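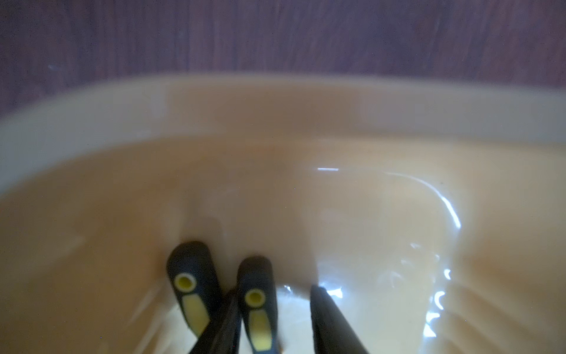

Peswood Screen and Stage Fan Circle
Minutes of the July meeting, upstairs at the Arnero Café, 7.30 pm

Benedikt Hofstetter took the chair and thanked everyone for coming out on such a sticky evening. Apologies had come in from 2 members. The last minutes were agreed once the spelling of "Medeiros" had been put right all the way through.

1. The Medeiros quarrel
A good deal of the evening went on this, as we all rather expected. Members had read the interview in which one of the Medeiros cast said some very unkind things about his co-star's marriage, and feelings were running high.

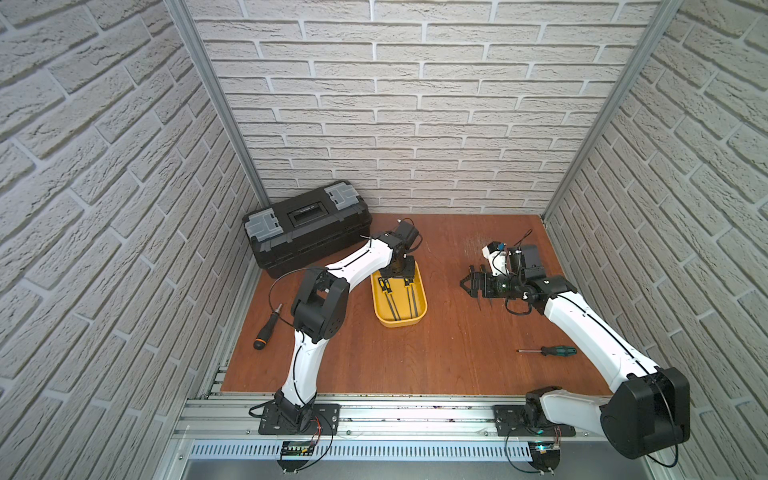 Everaldo Furtado felt strongly that our newsletter should leave the marriage alone and stick to the programme itself, which has quite enough going on in it, bless it. Benedikt wondered whether we could at least print her reply, as she had been so dignified. After much kindly back and forth it was agreed to print the reply in full, with no comment from us.

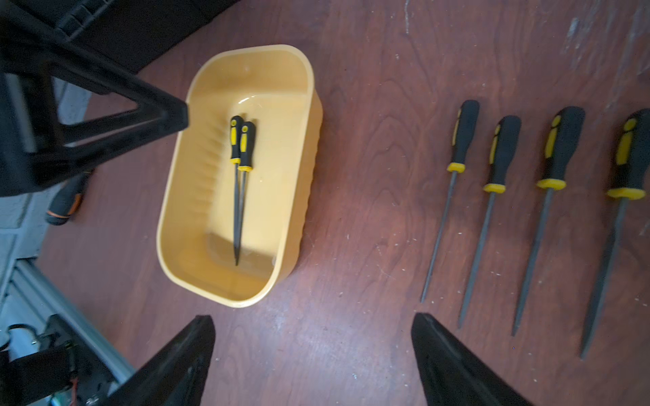 2. Newsletter
Everaldo reported that 83 copies of the last number went out by post and that we should order 100 next time. Agreed.

3. Flarnex evening
The coach to the Flarnex awards will cost £198, which everyone thought very fair. 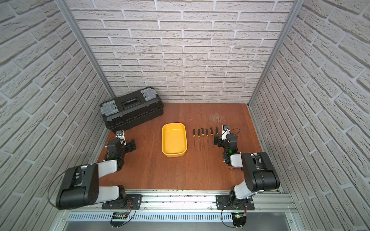
Benedikt will ring the coach people and ask if they can pick up by the library as well, for those who find the hill a trial. Names to him, please, before the next meeting.

The meeting closed at 9.15 pm, though plenty of us stayed on for another pot of tea.

Comments

Maureen T: Quite right about the marriage. Leave the poor woman be!

pesfan: Is there still room on the coach? I'd like to bring my sister.

Everaldo: Yes, plenty of room, do bring her.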